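Play Kitchen Set, Table Layout

Gridumska toy kitchen reference pages. Compiled by Radoslava Mikuš, 12 July 2023.

These pages record the pieces in the play kitchen set and how they sit together on the white table. Entries are short. Catalog numbers, where given, are from the Plivano inventory list.

Item 488 - ketchup bottle, soft body. Embroidered label in the keystone shape, lettering in black thread, date 1869 in red. Surface clean only. Do not brush the label, as the stitching on the small letters lifts easily.

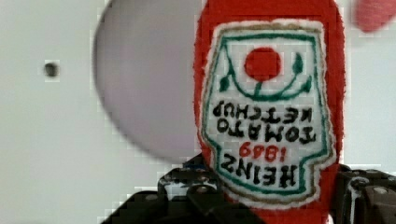 Item 489 and the rest of the table

Mint green is the main color of the set: colander, mug and slotted spatula. The colander is the widest of the three and takes the middle of the table. The blue bowl goes along the near edge with the strawberry in it, next to the orange and the banana.

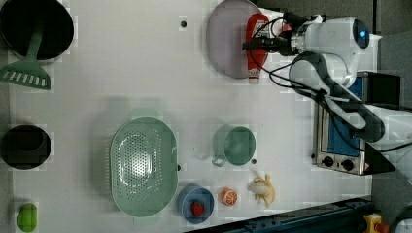 Item 489 is the oval colander. It has been listed under three different names in past inventories and is now entered as "colander, mint" only. Rinse after use and store rim down.

The Heinz label has HEINZ in black capitals and 1869 in smaller red numerals. The label type is recorded because it is the quickest way to match a bottle to its entry.

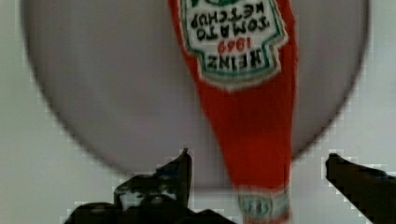 Food pieces are stored apart from the pots. Mixed storage in January left dark marks on the lighter pieces, and two had to be replaced. Bins are labeled on the short side.

Pale oval plate with the bottle on it, black pots at the left edge, toaster oven at the right. The green pepper stays in the corner near the smaller pot.

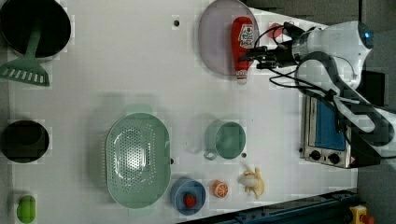 Corrections to the list go to Radek Kuruc. The next page covers cutlery and lids, 12 entries, still being checked against the shelf.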